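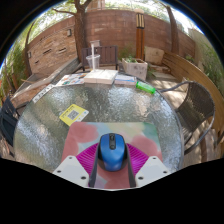

Support > Closed tickets > Pointer and input > Cursor jumps outdoors

Print this ticket | E-mail this ticket

April - opened by Liesl Bühler, log kept by Jérémie Chevalier

Reported problem: Cursor skips sideways when the user works on the patio. Fine indoors. Laptop runs the Zitley drawing app, mouse is an optical one with a sensitivity button behind the wheel.

9:40 a.m.
Liesl called in and gave a terrific description of the fault, which made my morning. She draws garden plans for Olterstead and moves outside as soon as the weather allows. Short strokes are okay, long ones jump to the left and sometimes land on the wrong layer. She'd already changed the battery and restarted twice.

9:55 a.m.
Asked her to open the pointer panel in Zitley and read me the numbers. Sensitivity was at 4000! Turned it down to 200 to see what a really slow pointer would do. The jumping got smaller but didn't go away, and of course she needed half the patio to cross the screen. Good clue though - if the setting were the whole story, the jumps would have gone.

10:20 a.m.
Surface next. The patio table has a textured glass top that lets light through, and an optical sensor has a rough time with that kind of thing. It wants a plain, dull surface with some fine grain in it. Liesl said the mouse wandered badly on bare glass and much less on the pad, so part of the fault is cured by keeping the pad under it. Lovely simple test, and I wish more people would try it before ordering a new mouse. 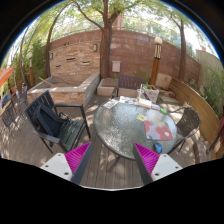
Light was my next suspect, and I got a bit carried away reading up on it over coffee. An optical mouse takes a rapid string of tiny pictures of whatever is under it and works out movement by comparing them, so stray light getting in under the shell can confuse it. Liesl's deck gets sun broken up by leaves, with bright patches and shadow all over the planks, and a breeze will shift that pattern all the time. I had her hold a folder over the mouse as a sunshade while she drew a long line. Clean line! Took the folder away, jump. She did it four more times for the fun of it.

11:15 a.m.
Checked with Zhenhua Du on the Zitley side. Build 21 has a smoothing option called Steady Stroke that ignores any single reading wildly different from its neighbors. It's off by default. Liesl was still on the older build, so we updated her and switched it on. Sensitivity back up to 4000 at her request - she likes it fast and that's her call.

11:50 a.m.
Long strokes good in full sun, on the pad, no folder. Layers behaving. She sent over a finished hedge plan to prove it and it's a beauty.

Still open: Yannick Delaunay wants to know if Steady Stroke slows down big files. I'll try it on the Hervieu drawings tomorrow and add a note.

Fix: pad under the mouse, update to build 21, Steady Stroke on. Shade if you have it.

Status: closed, note to follow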